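About Pevholm

Welcome to the page about our company. Pevholm lends tableware for weddings, school dinners, village feasts, funerals and other occasions when a family or a club has more guests than plates. We are located in Katau, at 118 Harbour Road, in the building with the green gate. The entrance is from the side of the yard and not from the street.

How we started

The company was started by Kazuhiro Nomura, who came to Katau to work in a hotel kitchen and stayed there for seven years. The hotel closed its large dining room, and the plates, soup bowls and serving dishes from this room were offered for sale in one lot. Kazuhiro bought the lot with his savings. He did not have a clear plan for it. The dishes stood in his garage in fruit crates, and neighbours began to ask if they could borrow them for a birthday or a christening. In the beginning he asked for no money, only that the dishes should come back clean. They did not always come back clean, and this is how the washing became a part of our service.

For almost two years everything was carried in the family car. Then we rented the first half of our present building, and later the second half, where the drying racks are now. The old hotel plates are still used. They are heavier than new ones and have a thin grey line near the edge. Some customers ask especially for them, and we are glad about it.

What we lend

Our plates are white and plain in most cases. We have dinner plates, side plates, deep plates and a small size that is good for cake. We have also cups with saucers, water glasses, wine glasses in one shape only, jugs, cutlery and large dishes for serving. We do not lend tablecloths any more. The ironing took too much time, and we can recommend a laundry in the town which does it better than we did.

The series with the name Noguchi is our newer one. It has a matt surface and a slightly raised edge, so sauce stays where it should. It is not suitable for the oven. Please tell your cook about this before the day of the party - we have lost several pieces in this way, and the cook is always sorry but the plate is still broken.

Every set is packed in a lidded box with dividers. A list is put inside the lid, and you can use the same list when you pack the things again.

Our opinion about paper plates

Many people ask us why they should pay for real plates when paper ones are so cheap. We think each family should decide for itself. For a children's party in the garden we would maybe use paper also. But a meal which somebody cooked for a whole day deserves a plate that does not bend, and guests sit longer at a table which is properly laid. We noticed this many times when we came to collect the boxes and the people were still talking over their coffee. In such case we wait in the van or come back in an hour.

About the washing

You are not required to wash anything. Please remove the remains of food with a spatula or a piece of bread, put the plates back into their box and close the lid. If the party ends late and we collect the boxes only in the morning, a little cold water on the plates is helpful, particularly after egg, cheese or rice. Hot water makes egg stick more strongly.

In our washing room each piece is rinsed, washed and dried, and afterwards it is looked at under a lamp. We turn the plate against the light and pass a finger along the rim. A chip on the rim can be very small and still cut a lip. Plates with a chip are taken out of hire and go on the shelf by the door, where anybody may take them for flower pots or for mosaic work. Grey marks from knives are another matter. They look like scratches, but mostly they are metal which stays on the glaze, and they can be removed with a soft paste and some patience.

Glasses are washed separately and never after the plates in the same water. We polish them by hand with cotton cloths.
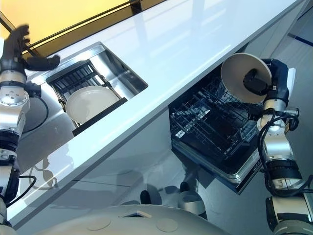

Yasuo Yagi wrote to us in August that he had hired the old hotel plates for his mother's birthday and had washed them all himself, against our advice. He found it was the best part of the evening, with his two brothers drying and everybody disagreeing about who had broken the blue jug when they were children. He asked if other customers get a lower price for washing at home. We answered him that unfortunately they do not, as we wash every piece again in any case, but we sent him a jug from our shelf by the door. It is not blue.

Courses in the winter

From November our calendar is more quiet, and then we open the building for short courses under the name Skillis. They are meant for people who would like to work in a dining room or who help at the school kitchen or the parish hall. The participants learn how to lay a long table in straight lines, how to carry three plates on one arm, how to clear without noise and in which order to wash. No experience is necessary. Please come in flat shoes and with short or tied hair. The course is held in English and Kazuhiro translates to Japanese when it is wished.

If something breaks

Things break, and we have calculated with it. One glass or one plate in a box is included in the price. For more pieces we ask for the cost of replacement, and the price of each piece is written in the list inside the lid. Please keep the broken parts in a separate bag and tell us about it openly. We would not like that the person who opens the box should cut the hand.

Visiting us

The office is open in the mornings from nine o'clock. In the afternoon we are often on the road with deliveries, so it is better to ring first. You are welcome to borrow one plate, one glass and one set of cutlery for trying at home before you decide - there is no charge for this, only please bring them back within the week. Cars can stand in the yard for loading. The gate is narrow, and drivers of larger vans should come in backwards.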